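Okay, a thread on picking a paint color for a north-facing hallway, written by someone who has now done it badly and then done it less badly. Grab a coffee.

1/ We moved into the Grommont place in January and the hallway was magnolia. Shiny magnolia! It bounced every bit of light straight into your eyeballs and still managed to look gloomy. I gave it a week and then started collecting paint cards like a maniac.

2/ I wanted something green. Or blue. Or gray? You see the problem. Everything I liked sat in that murky spot between all three, and those are the shades that change the most depending on the hour.

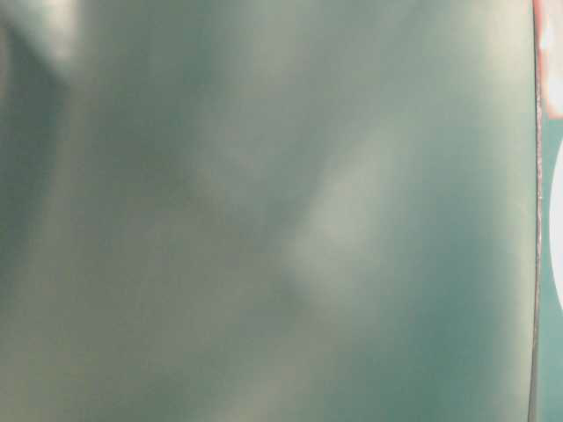
Teal-gray on one side, nearly olive on the other. My favorite kind of color trouble.

3/ First mistake: choosing from a card under store lights. I stood in Kinsella on a Saturday with a strip of paper the size of a stick of gum and felt SO sure of myself. Got it home and it was toothpaste.

4/ Second mistake: painting test squares right on the magnolia. The old color creeps in around the edges and your eye mixes the two. Paint a big piece of card instead, two coats, and leave a white border so you can see what you've got.

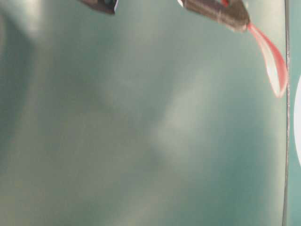
5/ Then move the card around. Behind the door, next to the stairs, down by the baseboard. I did breakfast, noon, 4 pm and lamps-on, and by the second day I had crossed off four of my six finalists. One of them went completely brown at dinner time (I was a little heartbroken, it had the best name).

6/ Bulbs matter way more than I expected. Ours were very yellow and they dragged every green toward pea soup. I swapped in some neutral ones from Okby and suddenly the same card looked calm and a bit watery, in a good way. Change your bulbs BEFORE you buy five cans of anything.

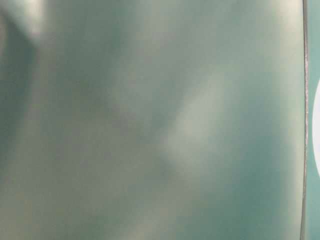 7/ What it cost, because people always ask:
- paint, two coats plus primer: 347 dollars (ouch)
- my budget: 350, so I am choosing to call this a win
- light bulbs: came out of the grocery money, don't tell anyone

8/ Finish! I went matte from Clandida and I love it, but it does pick up scuffs if you have kids or a bike. If I had a narrower hallway I'd probably go eggshell up to elbow height and matte above that.

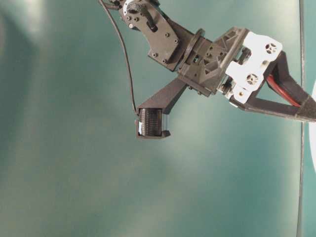

9/ Also, give it time to dry before you panic. My first coat went on patchy and way too minty and I sat on the stairs for 90 minutes googling how to paint over paint. By the next morning it had settled down and I'd stopped googling.

10/ Next up is the downstairs bathroom, where there is no window at all and I'm thinking dark. Really dark, like inside-of-a-boot dark. If you've done a tiny room in a deep color, tell me what you used on the ceiling, I'm stuck between matching it and leaving it white.

We use cookies to improve your experience. By continuing to browse you agree to our use of cookies. Accept all | Manage preferences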